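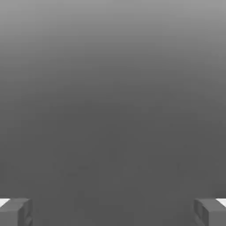
From: Santosh Joshi
To: nondale-shop-list
Date: July 7, 2019
Subject: Re: Are we ready to hand over the sorting bench?

Poonam, all,

I read your message twice and then went through the Noltgate material you linked, including the long version of the talk, so I think I've earned a grumpy reply.

Let me take the claim first. You write that their arm "can already sort small parts." What their own write-up says is that a policy trained in simulation completed 1328 pick-and-place attempts, also in simulation, and that they are "encouraged by early transfer." I looked for a number on the transfer and couldn't find one. If someone else can, send it to me and I'll eat my words, but when people have a good number they usually print it in large type.

I've got nothing against simulators. We couldn't have laid out the second packing line without one. But look at what these things see. Two gray fingers, wide open, a gray surface with nothing on it that I can make out, soft light and no shadow from the fingers anywhere. I would like to work there too. Now put that next to our sorting bench at the end of a shift, with the cutting oil, the swarf, the two kinds of washers that differ by less than the thickness of a fingernail, the window that throws a stripe of sun across the tray until mid-morning, and whatever Bimla's crew has left in the bin marked MISC. I don't say the gap can't be closed. I say the write-up spends one paragraph on it, and the gap is the job.

Some of you weren't here for the Wulter trial, so a short history. We had their cell on the floor for 30 days. It was a decent arm and the people who came with it knew their stuff. The demo parts went beautifully. Then we gave it our parts. Brass inserts were fine. Anything flat was a problem, as a gripper with two stiff fingers has no good way to get under a flat thing lying on a flat thing. A person slides it to the edge of the bench with one fingertip and catches it. You don't even notice yourself doing that. The Wulter engineers fixed it with a rubber mat and a slot, and that worked, until oil got on the mat. After that it mostly worked when Duyên Doãn was standing next to it, and she had her own job to do.

What I took away from those weeks was a question I now ask of every video: who puts the stuff back? The arm sorts the tray, lovely, but who fills the tray? Who spreads the parts out so they aren't nested? Who picks up the one that went on the floor? In our trial it was Duyên, and when we added up her time the cell had saved us 10 minutes a shift. I still have the sheet. Management read that as a saving. I read it as a rounding error with a maintenance contract.

On the household side, where you went in your last paragraph, I'm even less persuaded. Laundry, dishes, picking up after children. A factory at least lets you bolt things down. My kitchen has a drawer that only opens if you lift it slightly, and every single person in the family learned that in one go without being told. I would like to see how many simulated attempts that takes, and then I'd like to see it again after my mother-in-law rearranges the drawer. The vacuum disc we have does a reasonable job on the hall floor, I'll grant you that one. It also ate a shoelace on Thursday.

Where I think you're right, and I don't want to be the man who says no to everything:

The cap-placing station is a real candidate. One part, one orientation, comes down a chute, goes in a hole. It's dull and it hurts people's wrists. We don't need anything that learns for this. A plain pick-and-place unit with a sensor would do it, the kind that has been around for decades, and Shakuntala Tagi's name is already on a quote request for one (sorry, Tyagi — this keyboard). I would back that tomorrow.

Moving full totes from the end of line two to the dock is another. It's heavy and the path is fixed. My only worry is the ramp.

Sorting mixed returns, no. Wiping down, no, and I say that having watched a very expensive arm polish the same clean square of steel at the Tang open house while a spill sat a hand's width to the left of it. Deburring, maybe in a few years, with someone else going first.

You ask what it would take to change my mind. Fair question, so I'll commit myself in writing. Bring the thing here, and I mean here, in Nondale, on the actual bench. We give it our own mixed bin, un-sorted and un-wiped, chosen by Bimla and not by the vendor. No one touches it for a full shift except to do what they would do for a human colleague, which means bring a bin, take a bin. Any time somebody reaches in, it gets written down, with the length of time. At the end we count what's in the right place, what's in the wrong place and what's on the floor. And it gets no extra lighting that we wouldn't be willing to pay for. If it comes out within shouting distance of one trained person, I'll write the purchase request myself and you can frame it.

I'd ask for one more thing, that they show us the failures from the simulated runs as well. A success rate tells me little if I don't know what the misses look like. An arm that misses by closing on air and trying again is a nuisance. One that misses by pushing a finished part off the back of the bench is costing us money, and I'd want to know which I'm getting. Did it know it was holding nothing? The Wulter cell didn't always. It would carry an invisible washer to the tray, put it down with great care, and go back for another.

Last point, about the tone of the thread more than about you. Two people have told me in private that they took the subject line to mean the decision was made. As far as I know it isn't. If it is, I'd like to hear it from whoever made it. If it isn't, could we talk about the wrist problem at caps separately from the robot question? It has been sitting there since before any of this, and rotating people off that station every couple of hours would help now and cost nothing.

I'm in all week except Wednesday. The sheet from the Wulter trial is in the gray cabinet if anybody wants to check my arithmetic.

Santosh

----- Original message -----
From: Poonam Bansal
To: nondale-shop-list
Subject: Are we ready to hand over the sorting bench?

Hi everyone,

I got back from the Noltgate talk more excited than I expected to be. I know, I know, we had the Wulter thing, but this felt different. They train the arm entirely in simulation, so there is no wear on the machine and no one has to stand beside it. Then they move what it learned over to the real arm. The presenter said the same approach can already sort small parts and that home chores like laundry and clearing a table are the obvious next step.

I did the sums on the bus. We have 13 people who rotate through sorting and caps, and every one of them has told me at some point that they would rather be doing something else. If an arm took over even the sorting bench, those hours could go to assembly, where we're always short. I'm not talking about anyone losing a job and I want that to be very clear.

Noltgate is looking for small shops to host a pilot. They'd bring the arm, we'd provide the bench and the parts, and they told me setup would be quick if we can keep the area tidy and the lighting constant. I think we should put our name down before somebody else does. Shakuntala is open to it if the floor people are. Bimla hasn't said yes or no.

And Santosh, before you answer: what would it take to convince you? I mean it as a real question.

Links to the talk and the write-up are on the shared page.

Poonam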